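# Sock drying corner, Henomby laundry room

In our house at Henomby the socks always were the last thing in the laundry, and often they stayed in the basket until November. Now we have one small place only for them: a light wooden table, a wooden rail over it, and a pale hanger with little clips. The hanger is from the shop Atinga and it cost 800 in our money, with the clips included.

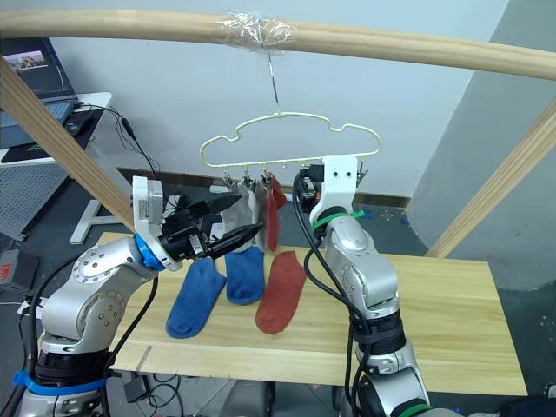

Three socks on the clips, one of them rust-red, and three more on the table.
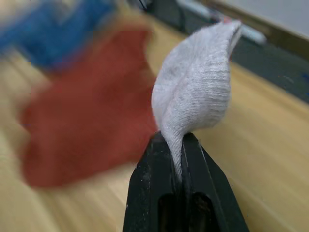
A white knitted sock from near. The fine ribs of the knit are easy to see.

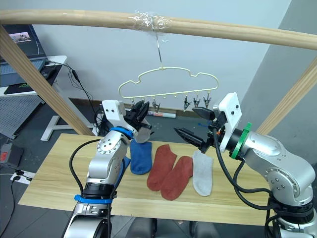 The hanger has a wavy outline, like a cloud. Four socks are laid out flat on the table under it. 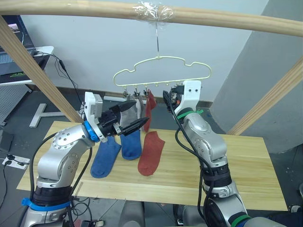

Gray and red on the hanger, two blue and one red on the wood.

**Is it better to hang socks by the toe or by the cuff?**

I hang them by the cuff, with the toe down. The clip can leave a small mark in the knit, and at the cuff this mark disappears when you wear the sock. For thick wool socks I use 2 clips, one on each side of the opening, so the weight is divided and the air can go inside. Before hanging I pull each sock a little in its length and make the heel flat with my hand.

The pairs I put next to each other already on the rail. Later I fold them directly from the clips, and they go to the drawer without any searching.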